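Malabanan is a set of notes and pictures on bread and pastry set out on a table: rolls, small loaves, flat pastries and the baskets they go in. Last full revision 14/09/2018.

## What is in it

- 1,048 pictures, in one folder per table layout
- `items.csv`, one line per baked item
- `baskets.csv`, one line per basket, with shape, colour and rim
- `notes/`, plain text, mostly about naming

Two items have no line in `items.csv` yet. They are listed at the end of `notes/missing.txt`.

## Naming

Names go by shape first, then by crust. We dropped bakery names in May, as the same roll was sold under different ones at Stimgate and Mokon.

| field | values |
|---|---|
| shape | round, oval, leaf, long |
| top | plain, scored, lobed |
| crust | pale, golden, brown, mixed |
| place | basket, table |

Use `mixed` where the edges are clearly darker than the top. `place` is where the item rests. A roll in a basket is `basket` even if it sits right up against the side.

Fillings are not recorded. Neither is weight.

## Sample layout

One round roll with a lobed top, golden, in an oval wicker basket with a braided rim. One leaf-shaped pastry on the cloth, scored, crust `mixed`.

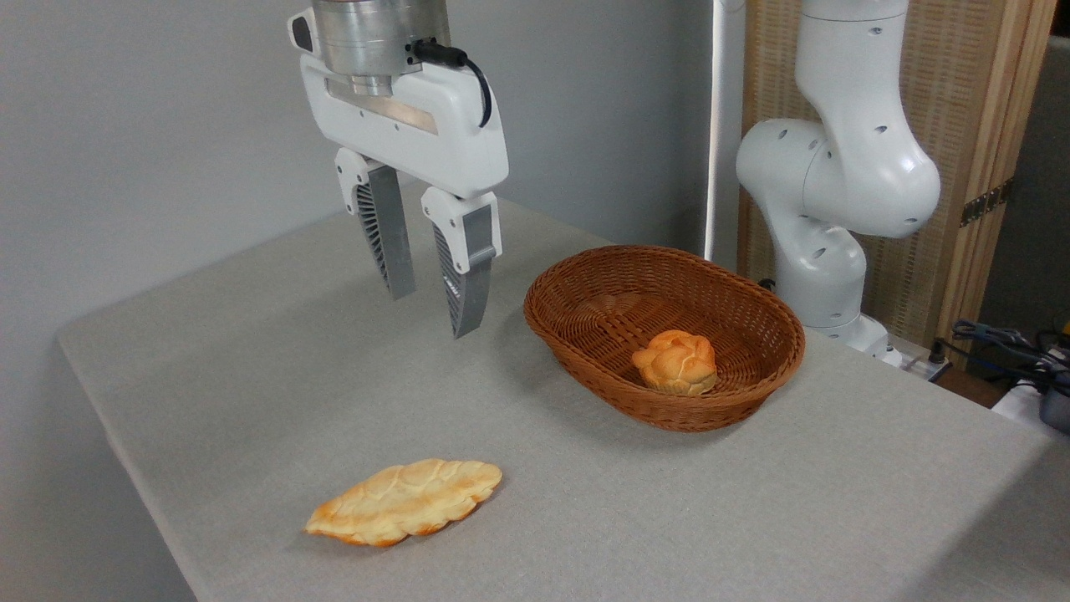

Graziella Vitale would prefer `leaf` to be folded into `oval`, on the grounds that pointed ends are easily lost once a pastry has been handled. The value stays for now and 173 lines use it.

## Changes

- `lobed` added to `top`
- `knotted` removed, merged into `lobed`
- basket colours checked again for the Clonitance folder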